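Avdale Workshop Members Build a Two-Armed Machine to Handle Laundry

The shared workshop at Avdale closes to most of its members at 8 in the evening. Leokadia Szewczyk and Nusrat Bangash hold an extended-hours permit, and they have used it since July to build and adjust a pair of small robot arms intended for the handling of clothing.

Ms. Szewczyk, who trained as a fitter and joined the workshop to repair bicycles, is responsible for the mechanical side. Ms. Bangash writes the control software and keeps the project log, which ran to 287 entries on the evening of this interview.

"We wrote in our application that we wished to fold one garment from start to finish," Ms. Bangash said. "The workshop office asked what the practical benefit would be. I told them that I have three children."

The two members were granted 200 dollars toward parts and the use of a bench near the rear wall. Most of the remaining cost has come from their own pockets. Ms. Szewczyk said that the fingers have gone through 4 versions, the earliest of which were too blunt to get beneath a hem.

"Cloth does not behave like a block or a bottle," she said. "You pick up one corner and the rest of it changes shape. A finger that is too thick pushes the fabric along in front of it, and you end up chasing it across the table."

She regards the working surface as equally important. Early trials were held on bare board, where garments slid whenever a finger touched them. The padded gray fabric now in use was suggested by a member who upholsters chairs.
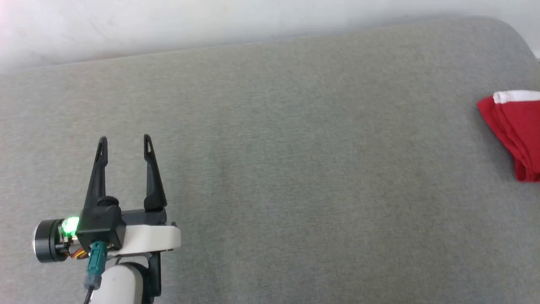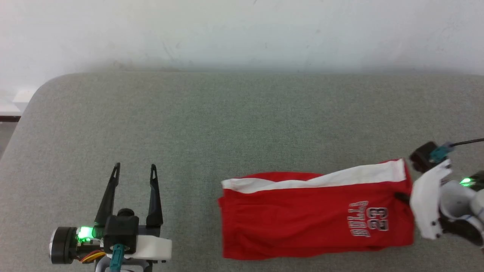 Red shorts on the padded surface, with the grippers in use at Avdale.

Ms. Bangash said that shorts had proved harder than towels. "A towel has four corners and they are all the same," she explained. "Shorts have a waistband, two legs and a stripe. The waistband bunches. We spent most of one month on waistbands alone."

Cabling has been a further concern. The present arrangement is the work of Ms. Szewczyk, who rerouted the wires after a connector worked itself free during a long session – an evening both women recall without affection.

Asked whether the machine might be offered for sale, Ms. Szewczyk was firm. "No. It is slow, and it needs one of us beside it. I would like it to be reliable before anyone talks about money."

The pair have agreed to bring the arms to the members' open evening at Pestdale, where a bench has been reserved for them. Ms. Bangash intends to attempt a long-sleeved shirt before then. Ms. Szewczyk would prefer to stay with shorts.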